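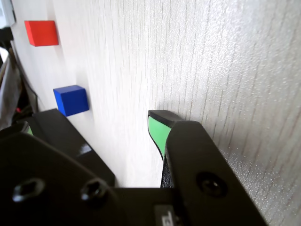
Rule 6 said the arm must wait until a person says yes. Lucrezia Bortolotti wrote it herself, in June, and now she did not like it.

"Pindden is ready," said Cuervo. "Red or blue?"

"Read me the rule first."

He read it slowly. She looked at the two cubes and thought of all the small yeses she had given without listening. 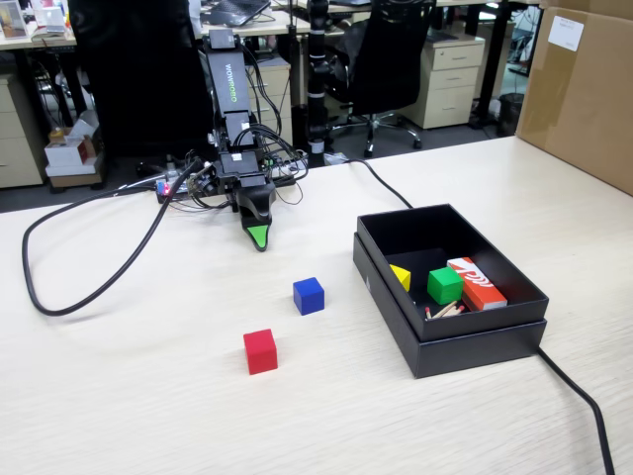

The red cube and the blue cube, before the yes.

"Again," she said. Cuervo sighed and read Rule 6 again, and this time she put down her pen.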